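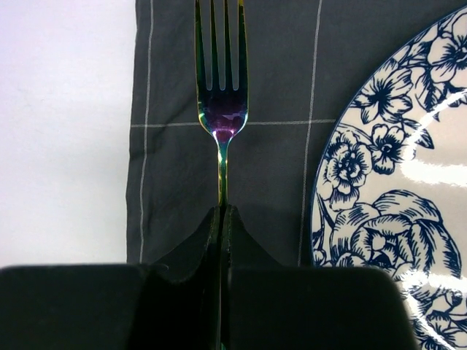
Last updated: June 12, 2025

Budget day, ugh. I've had the Skolter quote open since breakfast and the number still says 2489 for the arm, plus 347 for spare finger pads, and I keep scrolling like it might drop! Jikevlow is cheaper but they want 90 days to ship, and I've been saving for this since March – I'm not waiting all summer.

Table setting is what I want it for, so forks matter most to me. A fork neck is such a skinny thing to pinch, and the shiny rainbow one is my favorite test (dark checked cloth, blue flowered plate beside it, very fancy). I'm leaning toward 2 sets of pads. Worn ones bug me, and I know I'd end up reordering anyway. 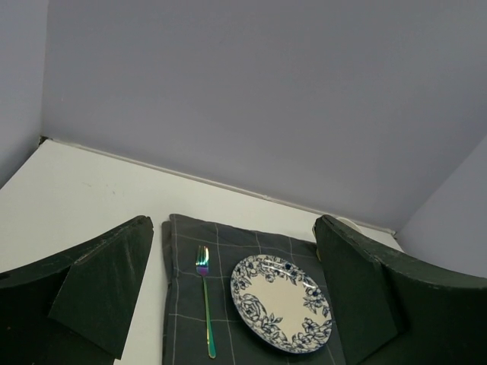
Still to decide

Pads from Skolter or from Prikgate? Also a second plate, maybe a plain one. I'll sleep on it and send the order after coffee.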